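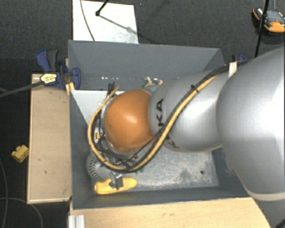

Where Does the Soup Go? Leftovers and Waste in a College Canteen

Project report, second year, Food and Society
Group 7: Filipa Sequeira, Vilgot Hägglund, Yi-an Wang, Ebbe Berge
Supervisor: Britt-Marie Hovland
Submitted Mar 31, 2025

1. Background

The canteen at Grønli serves lunch to 300 people on a normal teaching day. It also throws a good deal of that lunch away, a fact known to anyone who has queued at the tray return behind somebody scraping off a whole baked potato. Our group wanted to find out how much is thrown away, at what point in the meal, and whether a small change in the serving line would make any difference.

We should admit that this was our second choice of topic. The first was a study of why the library is cold, which the supervisor described as "a complaint with a bibliography".

The canteen is run by Lerkberg, a catering firm that also has the contract for the sports hall café. The kitchen manager let us in on two conditions: that we wore hairnets and that we stayed out of the way between half past eleven and one. We kept the first condition throughout.

2. What we wanted to know

Earlier student reports on the same canteen (there are two in the department cupboard, one of them missing its results) treat waste as a single pile. We thought this was a mistake. Food left on a plate has been chosen by someone and then abandoned. Food left in the serving trays was never chosen by anybody. These are different kinds of failure and they probably need different remedies.

We therefore split waste into plate waste, tray waste and kitchen waste, the last being peelings, trimmings and anything dropped. We then asked whether smaller serving spoons would reduce plate waste, as several of our course readings suggest they should.

3. Method

We weighed waste on 22 teaching days. For the first half of the period the canteen used its ordinary spoons. For the second half it used a smaller set, which we bought with the project grant. Menus run on a fixed rotation, so each main dish turned up in both halves, apart from the fish pie, which was withdrawn for reasons the kitchen preferred to keep to itself.

Each type of waste had its own lidded bucket. We weighed the buckets after service on a platform scale borrowed from the biology store and wrote the weights in a notebook. After the soup incident we wrote them in a second notebook. Liquids were poured through a sieve first and weighed separately. Drinks were left out altogether, a decision we took on the first day after a short experiment with milk.

We also interviewed 34 diners at the tray return. Vilgot did most of the interviews, on the grounds that people find it hard to be rude to him. The questions covered how hungry they had been, whether they had served themselves, and why they had left what they had left.

4. Results

Tray waste was the largest of the three types in both halves of the study. We had all bet on plate waste, so this was a surprise and cost Ebbe a bag of liquorice. The heaviest single item was rice. Rice is cheap, cooks in large amounts and can't be put out again the next day under Lerkberg's rules, so the kitchen makes plenty and hopes.

Plate waste fell when the small spoons came in, but only for the first week. After that it crept back up to where it had been. Yi-an spent two lunchtimes watching the line and found the cause without much trouble: people were taking two spoonfuls. A few took three, apparently out of spite.

Kitchen waste hardly changed from day to day. The staff know how to peel a carrot and did not need us there.

The interviews were more mixed. The commonest reason for leaving food was having taken too much. The next was running out of time before a lecture. One respondent said that the potatoes "looked at him". We have coded this as Other.

5. Discussion

The spoons did not work, or worked only until people noticed them. Our readings report better results, but most of them come from hotel buffets, where guests stay a few nights and never get to know the cutlery. Our diners eat in the same room all year. They have a fixed idea of how much pasta is a lunch and will go on spooning until they reach it.

The more useful finding concerns the trays. The kitchen fills them to the top at the start of service and refills them until close to the end, because an empty tray looks bad and draws remarks. We suggest that the last refill should be a half tray, and that rice should be cooked in two batches. The kitchen manager said she had asked for a second rice cooker last September and that we were welcome to put it in writing. We are putting it in writing.

There are weak points in the study. Twenty-two days is not long. The scale disagreed with itself on cold mornings. Two of the study days fell in the week of the Pornach field trip, when half the first years were away up a hill, and tray waste on those days was high for obvious reasons. We have kept them in the totals but marked them in the appendix. Diners also knew they were being studied — four people in hairnets beside the tray return are hard to miss — and some may have cleaned their plates to avoid a conversation.

6. Further work

The obvious next step is to try the half tray for a full term. Another group might compare Grønli with the canteen at Nulau, where food is plated by the staff and sold by weight. Filipa has written to them and received a friendly reply with a menu attached.

The small spoons are in a box in the project room and may be borrowed by anyone who signs for them.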